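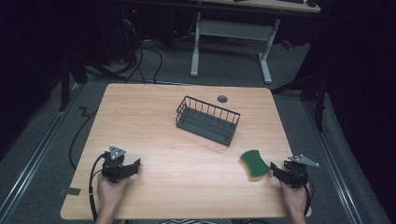
Ticket: Loose grommet cover and surface haze, small table
Product: Grotonier table, light wood finish, rounded corners
Opened by: Gumaro Pacheco
Assigned to: Skanutance Furniture Support
Status: Closed
Opened: Aug 21, 2018

Reported problem

The round dark gray cover in the tabletop lifts out when a cable is pulled through it. Second issue, possibly unrelated: a dull patch on the finish near the same cover. The patch shows under a ceiling light and disappears when viewed from directly overhead. The table stands on gray carpet. It is used for sorting small items in a wire basket and gets wiped down at the end of each shift.

Support, first reply

Please confirm the following:
What product is used to wipe the surface, and at what dilution.
Which side of the sponge touches the wood.
Whether the cover turns freely when pressed down.
Whether the basket has feet or sits directly on the finish.

Customer reply

Cleaner is Dursun multi-surface concentrate, 50 ml in 2 liters of water. Sponge is the ordinary green type with a scouring face. People use either side. The cover turns freely, no click at any point. No feet on the basket. It has a solid base and gets pushed across the table to make room.

Support

Two separate causes are likely.

Cover: a cover that turns without a click has lost its retaining tab or is seated in the wrong orientation. Lift it out and check the underside for two tabs. If both are present, align them with the notches in the sleeve, press, and turn a quarter turn clockwise. If one is missing, the part needs replacing.

Haze: the clear coat is rated for a soft cloth or the soft side of a sponge. A scouring face will dull it. Stop using the scouring face on the wood. Wipe one half of the patch with plain water, dry it, and compare. If the halves look different, part of the haze is cleaner residue.

Customer reply

One tab is broken off, stump still visible. Water test done. The wiped half is clearer but still duller than the rest of the table. Also found fine straight scratches running diagonally, same direction the basket gets pushed.

Support

Residue plus light abrasion. Replacement cover sent, sleeve not required. Also sent: a set of stick-on felt pads for the basket base and one 500 ml bottle of Istia finish restorer. Apply the restorer with a dry cloth along the grain, leave for 2 hours, buff. Do not apply over the cover or let it run into the sleeve. Scratches that catch a fingernail will not come out with this product.

Customer reply

Cover fitted, clicks, stays in with a cable pulled through. Pads on the basket. Restorer applied once. Haze gone except for a thin line next to the sleeve. None of the scratches catch a nail, and most are no longer visible. Cleaning sheet changed to soft side only on wood, scouring face for the basket.

Support

A second coat on the remaining line is fine after a day. Closing as resolved. Reopen this ticket if the cover works loose again.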